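Ticket 272 - Widar, soporte a tiendas
Asunto: el inventario no cuadra tras la sincronización nocturna
Abierto por: Leanne Whitlock (tienda Ashworth)
Fecha de apertura: 07/04/2019
Prioridad: media
Estado: cerrado

Descripción del problema

Desde la última actualización del módulo de almacén, las existencias que muestra la web no coinciden con las del programa de caja. La diferencia aparece por la mañana, después de la sincronización nocturna con el servidor Grudham. Durante el día las ventas se descuentan bien en los dos sitios. Afecta solo a la categoría de pequeño electrodoméstico de cocina. Textil y menaje están correctos.

Adjunto el registro de la última noche. No hay mensajes de error, el proceso termina con estado "completado".

Primera respuesta (soporte)

Hola, Leanne. Hemos revisado el registro y el proceso recorre toda la categoría, pero 63 artículos salen marcados como "sin cambios" cuando sí tuvieron movimiento. Necesitamos saber dos cosas:

- si alguien ha modificado las fichas a mano desde el panel de la web
- si los artículos afectados tienen variantes de color

Envíanos también una ficha completa de uno de los que fallan.

Respuesta de la tienda

Las fichas las editamos en julio, cuando cambiamos las fotos y unificamos los nombres de los colores. Antes cada uno escrib��a lo que quería: "verde agua", "menta", "verde claro". Ahora todo está como "menta". Los artículos que fallan tienen variantes, por lo menos todos los que he mirado.

Copio los datos de una ficha:

Nombre: aparato de desayuno, menta
Categoría: pequeño electrodoméstico
Variante: color
Existencias en caja: 4
Existencias en web: 50

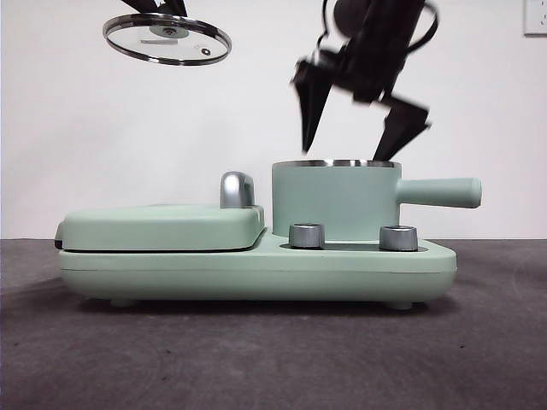 El valor de la web corresponde a la carga inicial, antes de vender nada. Si lo corrijo a mano se queda bien hasta la noche y luego vuelve a subir. He probado a borrar la caché del panel y a cerrar la sesión en los dos equipos, sin resultado.

Diagnóstico (soporte)

Hemos reproducido el fallo en el entorno de pruebas. El conector Nevow identifica cada variante por una clave formada con la referencia del artículo y el nombre del color. Al cambiar el nombre en la web, la clave dejó de coincidir con la que guarda Grudham. El conector no encuentra la variante, la da por no modificada y restaura el último valor que conoce, que es el de la carga inicial. Hasta la actualización ese paso de restauración no existía y por eso el desajuste no se veía.

Solución aplicada

1. Se ha detenido la sincronización nocturna.
2. Se ha exportado la tabla de variantes de Grudham y se han sustituido los nombres de color antiguos por los nuevos.
3. Se han regenerado las claves desde el panel de Nevow (Herramientas, Variantes, Reconstruir índice).
4. Se ha lanzado una sincronización manual tomando la caja como origen.
5. Se ha vuelto a activar la tarea nocturna.

El paso 3 tardó unos 50 minutos. Durante ese tiempo la web siguió abierta, pero con las compras de la categoría bloqueadas.

Comprobación de la tienda

Revisado esta mañana. Las cifras coinciden en toda la categoría salvo en un artículo descatalogado que ya no está a la venta - lo he dado de baja yo misma. Dos pedidos entraron con existencias que no teníamos y los hemos anulado avisando a los clientes.

Una duda: si más adelante cambiamos otro nombre de color, ¿hay que repetir todo esto?

Cierre (soporte)

Sí, mientras no se publique la corrección del conector. Si es un solo color basta con los pasos 2 y 3, y conviene hacerlo con la tienda cerrada. La petición de usar un código interno en la clave, en lugar del nombre, queda registrada para desarrollo. No tiene fecha todavía.

Se cierra el ticket. Si el desajuste reaparece, responded a este mismo hilo y se reabrirá.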